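Remedios Villanueva Wants You to Slow Down at the Counter

October 2025

She's on the phone when I get there. Waves me in, points at a stool, keeps talking. Something about a late delivery of onions. Then she hangs up and we're off.

Villanueva ran the kitchen at Drulero, a lunch place with 15 seats and a line out the door, until June. Now she teaches home cooks. Evenings mostly, small groups, one long counter.

"I didn't quit because I was tired," she says. "I mean, I was tired. But I quit because I kept explaining things to my cooks and thinking, my sister doesn't know this. My neighbor doesn't know this."

Such as?

"Salt. When to salt. People salt at the end and then they wonder why the beans taste like beans with salt on them."

Beans come up a lot. She grew up on them, her mother cooked a pot every couple of days, and she still thinks a pot of beans is the best test of a cook. No place to hide. She soaks hers overnight, salts the soaking water, and doesn't care what you've heard about tough skins.

"My mother would argue with me on that. She'd be wrong, but she'd argue."

I ask about Drulero. Long pause. She liked the people. Rent went up by 800 a month and the owners added dinner to cover it, and that was teh end of her sleeping. The last menu she wrote there had two soups on it and she's still proud of both. One was garlic and stale bread. "Cost us nothing. People cried over it. OK, one guy."

Then the classes. First one was a mess, she says. Too many dishes, everybody hungry, rice burned. She cut it down to 2 dishes a night and it got better right away. People talk more when they aren't racing.

What do they get wrong? She laughs.

"The pan's too full. Always. They want it all in there at once. And they stir, stir, stir. Leave it alone! Go sit down."
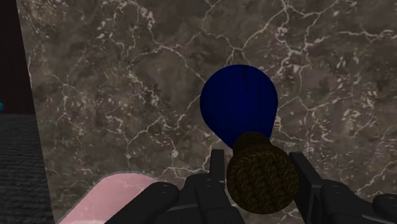

4 min read

Gear, I figured, would be a big subject. It isn't. She owns one good knife, one bad one she likes better, and a heavy pot from a thrift store. Students show up with lists and she tells them to put the lists away.

"Buy the onions first. Cook for a month. Then see what you were missing."

She does have opinions on stoves (gas, but she's coming around) and on nonstick (fine for eggs, stop there). And on recipes, which she hands out on half a sheet of paper with no times on them. Students complain. She hasn't budged.

"If I write ten minutes, they look at the clock. I want them looking at the onion."

There's a book, maybe. She's got a folder of notes and a friend who keeps nagging. No title yet, no publisher, and she'd rather talk about the winter classes anyway. Stews, flatbread, a whole night on greens becuase she says people boil them to death.

Phone again. The onions are here. She's already halfway to the door, yelling back at me to take some soup home.

I took the soup. Lentil, a lot of lemon.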